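Home | Contents | Chapter 7 | Chapter 8 | Glossary | Comments

Chapter 8
Coils: The Heart of the Tattoo Machine

In the last chapter we looked at needles and how they are grouped. Now we come to the part which makes the needles move. A coil machine has two coils, an armature bar, two springs and a contact screw, all held by a frame. When current goes through the coils they become magnets and pull the armature bar down. The contact opens, the magnets let go, and the spring lifts the bar again. This happens many times in one second – it is the buzzing sound that every customer knows.

The builder must first decide how many layers of wire to wind. Most liners in the Wallin workshop in Brurkurberg were wound with 8 layers. A shader was often given more, so that the stroke felt slower and softer in the hand. I learned on a Wallin liner myself, and I still think it is a good machine for students, although it is heavy.

Winding must be even. If one layer crosses over itself, the next layer will sit badly and the coil becomes thick at one end. Begin at the bottom washer, keep the wire tight but do not stretch it, and put a thin layer of tape when you reach the top. 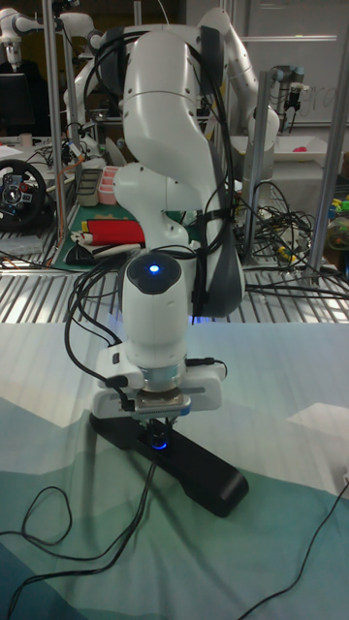
Gudrun Ljungberg

A capacitor is connected across the coils to reduce the spark at the contact screw. Without it the screw will burn and become rough, and the machine starts to run unevenly. The old Terwood machines were sold without a capacitor, and many of them have a deep hole in the silver of the screw.

In this chapter you will learn to wind a pair of coils, to test them with a meter and to fit them to a Korkard frame. Keep your notes from the first winding – you will need them again when we tune the springs.

Comments

inkpot_dan: Which tape do you use between the coil and the outside wrap? Mine goes sticky after a month.

Marit: Very clear, thank you. My Terwood has exactly this hole in the screw.

oldliner: I would wind 10 layers for a shader, but the part about crossed wire is right.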